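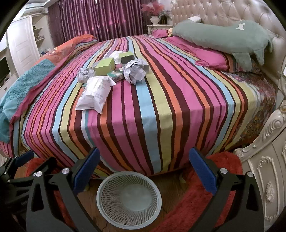

Equipment Care

Rirnik Field Equipment
17/12/2023
This thread sets out the setup and care procedure for the Hsiao hand-held gripper pair, as used at the Kusholm home stations. It replaces the notes issued in August. Operators are asked to read it through before their next session.

The view at the head of the thread comes from the tool camera at the bedroom station. Both jaws are open on either side of the basket, with the blue finger pads angled in toward each other. Please compare your own view with it when you reach the camera step.

The bedroom task remains the same. Packaging and waste paper on the bed are to be picked up one piece at a time and placed in the basket on the floor. The boxes are part of the task. Pillows, blankets and the plush toy are left where they are.

Start with the tools on the bench, switched off. Check that each body carries its station label and that the label matches the session sheet. Left and right tools are calibrated separately and should never be swapped between hands, even for a short trial.

Open and close each jaw by hand, slowly, through the full range. The movement should be even from end to end. A jaw that hesitates at one point and then jumps has dirt in a pivot or a bent link. Set it aside for cleaning before going any further.

Pivots: wipe the round silver heads and the gap behind them with a dry lint-free cloth. Homes with plush throws and heavy bedding shed a great deal of fiber, and the fiber winds itself around the pins. Tweezers are in the lid of the kit.

Do not use spray oil on the pivots. One drop of the light grease from the Oka kit, applied with the applicator and worked in by opening and closing the jaw, is enough for a full week. Wipe away anything that squeezes out.

We received three grippers back this autumn with oil on the finger pads. In each case the pads had to be discarded. Oiled pads slide on mailing bags, and the sessions recorded with them could not be used.

Linkage arms: look along the elongated cutout on each arm from above. Its edges should be straight and clean. Hair and thread collect inside the cutout and are easily missed, as everything in that area is black. A pocket light helps.

Pads: inspect every 300 grasps or at the start of each day, whichever comes first. Press the pad with a thumbnail. It should give slightly and recover at once. A pad that keeps the mark is to be replaced.

Pads are replaced in pairs. A new pad facing an old one closes off center, and the error shows most clearly on thin items such as paper edges and bag seams. Old pads go back to Rirnik in the gray envelope for inspection.

To fit a pad, clean the seat with an alcohol wipe and allow it to dry. Slide the pad on from the tip until it stops. Hold it for a slow count of ten. Do not trim a pad to make it fit. If it does not fit, it is the wrong part.

Pivot pins are changed at 2000 grasps. This is done at the workshop only. The count is shown on the session screen under Tool Life and carries over when the tool is restarted. Please do not reset it.

Camera: clean the lens with the cloth supplied, using no liquid. Check that the mount screws are finger-tight plus a quarter turn. A loose mount will show as a slow drift in the position of the jaws from the first recording of the day to the last.

With the jaws fully open, both pads must be in view at the lower part of the image, at matching height and matching angle. If one side sits higher, loosen the mount, level it and tighten again. Do not correct the difference by bending the arm.

It is acceptable for the other tool to appear at the side of the view. At the bedroom station it enters at the far left, near the hanging bedding. This is normal when the two hands are working at a comfortable distance.

Opening check: close the jaw on the setting block and read the gap between the pads at the tip. The tolerance is 2 mm. A larger gap usually means that a pad has not been pushed fully home. Refit and measure again before reporting a fault.

Zero position: with the jaw closed and nothing between the pads, press Set Zero on the session screen and hold until the bar fills. Open, close and confirm that the reading returns to zero. Carry this out for the left tool, then the right.

Now the station itself. Place the basket at the foot of the bed, within easy reach of both hands, and empty it before the first pick. It should stand flat on the floor. A basket resting on the edge of a rug rocks when a box is dropped in.

Floor cables are to be moved well clear of the basket and of the operator's feet before recording begins. Several stations have a thin dark cable running close to the rim, and it is hard to see against a wood floor. Tuck it under the furniture or unplug it with the resident's permission.

Curtains: leave them as the resident keeps them. Strong light behind a curtain will brighten parts of the image, and the exposure setting allows for it. Lock the exposure once the tool is pointed at the bed, and keep it locked until the session ends.

Patterned sheets are welcome. Operators have asked whether bright stripes should be covered with a plain cloth. They should be left alone. The only requirement is that the sheet lies flat enough for a box to stand on it.

During the session, approach crumpled paper with the jaw well open and close it gently. Paper balls have loose corners that can slip between the pad and the arm. If a corner is caught, open the jaw fully and free it by hand. Do not shake the tool.

Mailing bags are best taken along a fold or seam. A puffed bag gripped across its flat side tends to slip as the air moves inside it. If a bag is dropped, leave it where it falls and make the next attempt from there.

Boxes: align the pads with the two nearest parallel faces and keep the wrist level. If a box is wider than the jaw, take it by a corner or use both tools together. Forcing the jaw over a wide box is the most frequent cause of bent links reported to this desk.

Keep the hanging part of blankets out of the linkage. When reaching past the side of the bed, the left tool passes very near to loose fabric. A thread drawn into a moving pivot can stop the jaw and can also damage the resident's bedding.

If a thread is caught, stop recording, switch the tool off and open the jaw by hand. Cut the thread only with permission. Note the time on the session sheet, then repeat the full-range check before resuming.

Between sessions, rest the tools on their stands with the jaws open. A jaw stored closed flattens the pads overnight and will fail the thumbnail test in the morning. The tools should not be laid on the bed or on the floor.

At the end of the day, wipe the bodies with a slightly damp cloth, dry them and return them to the case with the pads facing up. The charging lead goes in the side pocket. A lead folded under the tool will press against the linkage when the lid is closed.

The complete start-of-day check takes roughly 7 minutes for the pair. Station leads should allow for this in the schedule. Sessions begun without a completed check are marked as such and may be left out of the Kusholm set.

Faults that are to be reported the same day: a jaw that will not return to zero, any visible bend in an arm, a pivot that can be moved sideways with a fingertip, and a cracked camera mount. Tag the tool and take it out of use.

Faults that may wait for the weekly return: a worn label, a scuffed body, a missing case strap. Lettering on the bodies does fade with handling. A faded label is acceptable if the number can still be read when the tool is held in the hand.

Spare pads and grease are ordered through the Rirnik parts form under the Hsiao heading. Please state left or right, the station name and the current Tool Life count. Orders without a count are held until one is supplied.

A correction to the August notes: they gave the pad seat cleaning step after the fitting step. The order given in this thread is the right one. Printed copies of the earlier notes should be removed from the cases.

Questions on the procedure may be sent as replies to this post. Reports of damage should go through the fault form, with the tool number in the first line.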